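Thursday, April 2020

Clock log, continued. Yesterday's rate was 22 seconds slow over 24 hours, read against the radio signal at 7:00 both mornings.
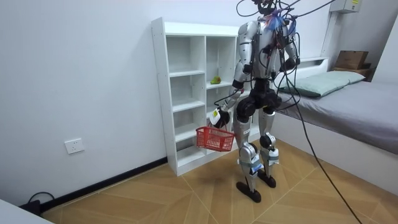

The Nowakowski has been back on the hall wall for nine days, so I am treating the suspension spring as settled. The earlier readings wandered too much to be worth correcting. The last three agree within two seconds, and I decided to move the nut today.

Working for the adjustment, so I don't have to do it again. Effective length of the pendulum is 178 mm, from the timed beat and not from a ruler. The thread has a pitch of 0.5 mm. One full turn of the nut should therefore change the rate by 121 seconds a day. The nut is marked in 100 divisions, which gives 1.2 seconds per division. To recover 22 seconds I need 18 divisions, bob up.

Stopped the pendulum at 7:10, held the bob with the left hand and turned the nut with the right. Turned it 20 and came back two, then remembered that this is the wrong way to finish on this thread. It has slack, and the bob only follows reliably if the last movement is upward. Backed off five and came up five. Restarted at 7:14 and set the minute hand to the signal at 8:00.

Beat is even by ear. I checked it twice, once with the door open and once with it shut, for the reason Bảo Ông gave me last year: a case hung on one screw shifts when the door swings. Mine has the two lower steady pins, and I could hear no difference. The level on top of the case still reads a hair to the left. I am leaving it alone. The crutch was set with the case like that and I would only have to bend it again.

Phone call with Kolbrún Vídalín before lunch. She thinks I am chasing temperature. The rod is plain steel, so a degree Celsius is worth half a second a day, warmer being slower. The hall dropped 11 degrees the night I left the window open, and if it had stayed there a full day that would have been a gain of five and a half seconds. It did not stay there. By my reckoning the effect was under two. I told her so and she said to write down the temperature anyway. From today there is a column for it, max and min.

She also asked what I had used on the pallets. It was the Monis oil, one small drop on each, and none on the wheel train beyond the pivots. The bottle came from the dealer in Skudberg and is nearly finished. He is closed for now and takes orders by mail only. Wrote him a letter this afternoon asking for one bottle and a strip of suspension springs, the thin size – the thick ones he sent before would not go through the slot.

The strike is still wrong on the half hour. It gives one blow as it should, then the warning wheel hangs for a moment before it locks. I suspect the locking lever is worn where it meets the pin. This has no bearing on the rate and can wait until the movement comes out again. Ngọc Doãn has my small file in any case.

Evening check at 8:00, twelve hours after setting: one second fast, allowing for the width of the hand. That is two a day if it holds. Half a day is too short to act on, and the nut stays where it is until Sunday.

Hall 19 max, 16 min. Wound both trains, 14 half turns on the strike and 13 on the time side.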